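Whose rule is it anyway? Speaker notes, Nadine Sleiman
Afternoon session, slot after the coffee break. Keep to time, Majdi has the bell.

Slide 1. Title
Say hello, say I work on collection practice at Zoria. Say I have written two of the rulebooks I'm going to complain about.

Slide 2. The binder
Our guidance for recording hand-held gripper work ran to 156 pages by April. Ask the room who has a longer one. Wait for hands.
Then ask who has read theirs to the end. I haven't read ours.
Most of it was copied from the Dastano project, who had copied theirs from somewhere else. Marwan Awwad tried to find out where the rule on table height came from and gave up after two phone calls.

Slide 3. What we tested
Hanan Karam and I took 2245 recordings and marked each one against the binder. 1615 passed on every point. Leave that number up for a bit because people like it.
Then say that we gave the same recordings to Wissam Saab's team, who train on this stuff, and asked which they would throw away. Their pile and our pile hardly overlapped.
I don't claim this proves much. One site, one set of tasks, and Wissam's people disagreed among themselves too. But if you sell a certificate on the strength of a checklist, I'd like to see your version of this slide. (Don't look at Bitar's table when saying this.)

Slide 4. "The workspace shall be clean and free of distracting items"
Read it out slowly.
Clean to whom? Distracting to what? We had one checker failing any table with a pen on it and another who passed a table with somebody's lunch on it. Both could point to the same sentence.
Ask the room to vote on the next slide before I say anything. Pass or fail, hands up.

Slide 5. The vote

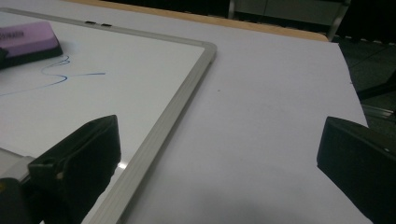
Whiteboard work, gripper open. Pass or fail under the "clean workspace" rule?

Let them argue. Somebody will bring up the blue squiggle on the board. Somebody else will say the eraser is part of the job, so it can't be clutter. Ask them about the glare spot as well: our binder says "avoid reflections", and a glossy whiteboard is going to reflect.
My own vote is that the rule can't answer it. You'd need to know what the task was, and the rule never mentions the task.

Slide 6. What I'd keep
Only 3 things survived our cull. Write the task down before you record. Check the grip opens and closes fully at the start of each session. Let the person recording mark their own bad takes, with no penalty.
The Bomamby people will say this is too thin to audit. Probably true. Ask them what the audit has caught so far.

Slide 7. Questions
If it's quiet, go to Marwan for the table height story.
Leave the binder on the front desk for anyone who wants it.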